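Binders out, cupboards open as Isbridge office sorts its paper

ISBRIDGE - The big clear-out at the Wiriya building is finally under way. Cupboard doors open, shelves being gone through, old binders getting looked at for the first time in years.

The housing advice office has been on the second floor since before most of the staff were hired. Paper piled up. Forms, leases, copies of leases, copies of the copies. By last count the place held 790 binders, and the plan is to get that down to 400 by the end of April.

"We kept everything," said office manager Nuanchan Wongsuwan. "Someone would say, better hang on to that, and we did. Then we needed a chair moved and couldn't move the chair."

Work started with the cabinets nearest the desks. Slow going at first. The low ones are the worst, you have to get right down on the carpet to see what's at the back. 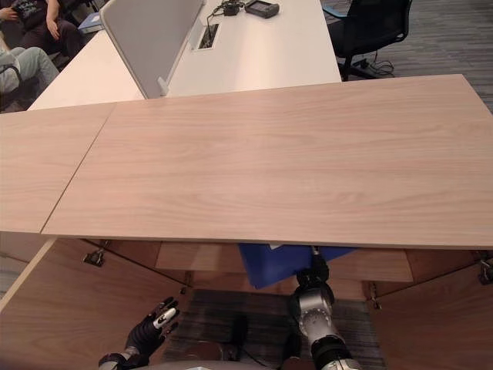
Getting in under the tabletop at the Wiriya building, where the clear-out has reached the low cabinets.

The rules are simple enough. Closed cases past the keeping date get shredded. Open cases stay. Anything with an original signature goes to Lihua Zeng, who runs records, and she decides. Her pile was already pretty tall by mid-morning.

Some of it is going to Dondidcombe, the storage firm out by the rail yard, which has agreed to hold the overflow for two years. Boxes only, no loose paper. Staff found that out after filling a bunch of paper sacks and had to start that part over.

A few finds so far. A set of door keys that fit no door. The minutes of a meeting about whether to buy a bigger cabinet. A 2-page memo on saving paper, filed in triplicate.

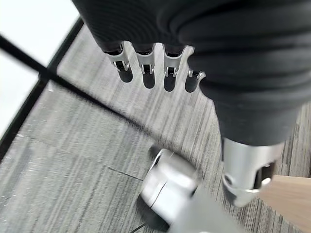 Floor space has been the sticking point all along. The office has no spare room to sort in, so anything that comes off a shelf has to wait someplace, and for now that means the ground. It's gray carpet tile down there, streaky, the kind that hides a paper clip untill you kneel on it. Wongsuwan has asked everyone to keep a path open to the fire door and to stack no higher than the knee. Mostly they have. Reception was told to send visitors around by the side hall until the sorting is done, and a note went up at the elevator saying the same, though a couple of people missed it and came in the old way.

Not everybody is sold. Caseworker Surachet Pongsiri has been at the office longer than anyone and says he uses the old files more than people think.

"A tenant comes in, says the landlord promised something way back, and I go to the shelf and there it is," he said. "You can't do that with a box across town."

Zeng's answer is a list. Every binder that leaves gets a line in a spreadsheet with the name, the dates and where it went, and Dondidcombe says it can bring a box back next day. Pongsiri said he would believe it when he saw the box.

The same sheet covers what stays. Each shelf gets a number, each binder gets the number of it's shelf, and if it's not on the sheet it doesn't go back in. Open case files go at standing height. Reference stuff, the code books and the sample letters, goes down low. Empty binders in decent shape are being kept aside for the Stetotitz night school, which asked for as many as it can get.

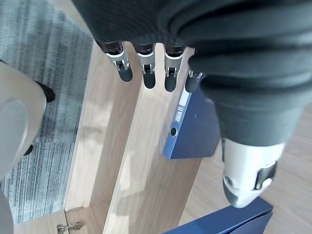 What happens next

Shelves first, then drawers. The drawers are mostly stationery and old phone cords and should be quick. After that comes the supply closet, which has been put off twice already and which Wongsuwan described only as "bad."

The shredding truck is booked for the last week of the month. It parks in the back lot in the morning, so staff who use that lot should leave cars on the street. Bags have to be down by 8:30. The driver won't come up for them.

Cost is a sore point. The office had nothing set aside for any of this, and the shredding and the storage are both coming out of the repairs line. Board member Manee Kaewkla said the building's owner had been asked to chip in and had not replied yet. She said the board would look at it again when it meets.

"It's money we'd have spent on the blinds," Kaewkla said. "The blinds can wait. I think the blinds can wait."

The cabinets themselves are staying. There was talk of swapping them for metal ones but the wood ones are sound, the doors hang right, and there's no budget anyway. Locks are another matter. Several have lost their keys over the years, and a locksmith is coming to quote for new ones so that client files can be shut away properly at night.

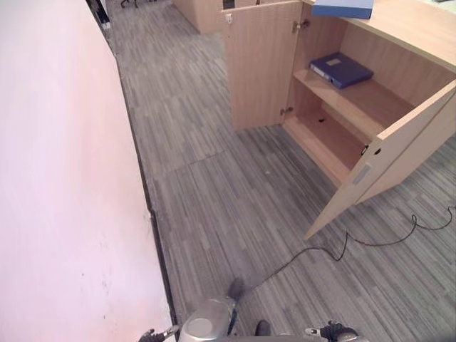

Until that's sorted, anything with a client's name on it goes into the locked back office at closing time. Oranuch Ratanaporn at the front desk has the key and leaves at 5:30 sharp, so get files to her before then.

Drop-in hours are not affected. Phones are on as normal. Clients who want their own old paperwork back before it's shredded can ask at the desk with photo ID, and it helps to know roughly what year the case was opened. Pickups are free. Copies are still charged at the usual rate.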